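Chipped drawer edges - fill or replace?

millrow11
Picked up a Womora office pedestal for 14 dollars. Laminate over particleboard, lock on the top drawer. Wiped it down and now I want to fix the edges before I put files in it.
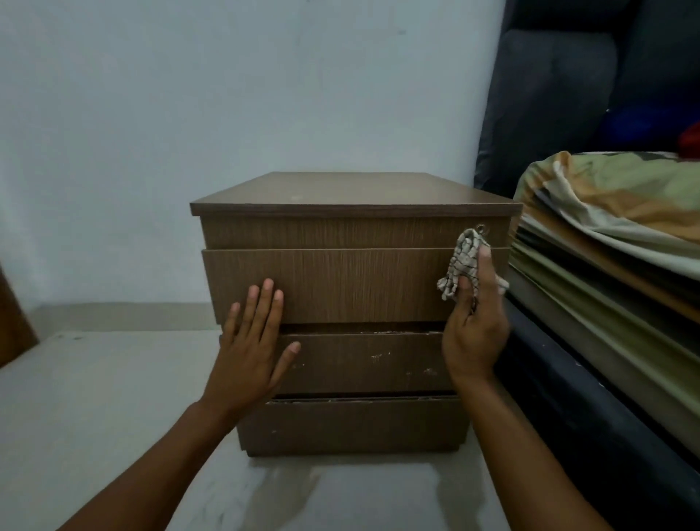

gluepot114
Filler will hold if you seal the raw board first. I did one in February with Multico wood filler and it's still fine. Your third drawer is the worst, that ragged upper edge needs a straight strip clamped along it while the filler sets.

Gouveia
Disagree. Filler on particleboard crumbles. Cut new fronts - Drirkwood sells offcuts for 4 dollars.

millrow11
New fronts won't match the grain though. Trying filler first.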